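Marble-look floor plus plaid walls: talk me out of it (or into it)
23 replies · 4 shares

varkari_nights
I do display boxes. Three walls, open front, something nice on the floor. For years my floors have been plain gray card and I have been told, gently and then less gently, that they look like a dentist's parking lot. So I've gone over to a pale marble pattern, and for the walls I want plaid. A loud plaid. Teal, purple, coral, orange, the works.

My partner in this, Nahuel Cáceres, says one pattern per box and the rest should shut up. I say the marble is so quiet it barely counts. What goes on the floor is usually a small illustrated card, cherubs and the like, and those are not shy either.

Opinions welcome. Kind ones first.

urngate
Nahuel is right and you should buy him lunch.

Plaid is a grid. Marble is a puddle. Put a cherub between them and the poor thing doesn't know whether it's at a picnic or a bank.

Thodoris Vlachopoulos
I'd disagree with urngate there. The marble isn't competing if it's pale enough. My own box for Escobar's window had a floor so veiny it looked like a road map, and THAT was a mistake — 90 minutes of gluing and I peeled it all up the next morning. If yours is the soft cloudy kind you can put nearly anything above it.

What color is the gray, though? Gray is never gray. It's pink or it's green and it waits until the glue sets to tell you.

varkari_nights
Bit of both, annoyingly. Faint green, faint pink.
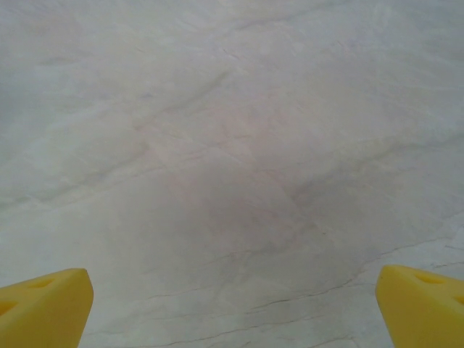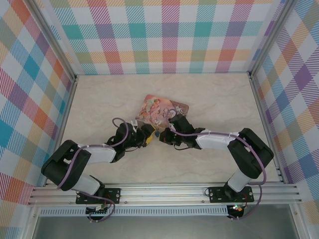
My thinking is that the pink in the floor picks up the pink in the card, and the plaid has enough pink in it to make the introductions. Nahuel's thinking is that I could have done the whole thing in cream and been asleep by ten.

I'm also keeping the bare aluminum at the corners. He wanted it painted. I like a bit of metal between the plaid walls, it gives your eye somewhere to sit down.

urngate
Okay, I'm softening on the floor. The floor is fine. I'd have that floor.

The walls I will not be softening on. If you must have plaid, do the back wall only and leave the sides white. Then the card gets two quiet neighbors and one noisy one, like most people.

Thodoris Vlachopoulos
No, no. Back wall only looks like you ran out of paper. Either commit or don't.

What I would change is the card. Purple border, pink and peach middle, scrolls down one side: it's lovely but it's mostly the same lightness as the floor. A plain dark mat under it, a finger's width showing all round, and it'll stop melting into the stone. Plum would be my pick. It's not a color I say often.

uvodton_paper
Agree with the mat, disagree with plum. Teal. It's already on the walls so it won't look like a new guest.

Also please don't straighten the card. I know somebody is about to say it. A card square to the walls looks like a place setting. A little tilt is good.

urngate
I was about to say it.

Thodoris Vlachopoulos
The tilt is fine if it's a real tilt. A small one just looks like a bump to the table.

varkari_nights
So the tally is: floor yes, walls depends who's shouting, mat yes, mat color war. I'll cut one in plum and one in teal and try both before February. Nahuel has read the whole thread and would like it recorded that he suggested a mat 160 messages ago in our own chat. I scrolled back and he did. It was beige.

uvodton_paper
Beige is a third option.

urngate
It is not.

Share · 2 people are following this thread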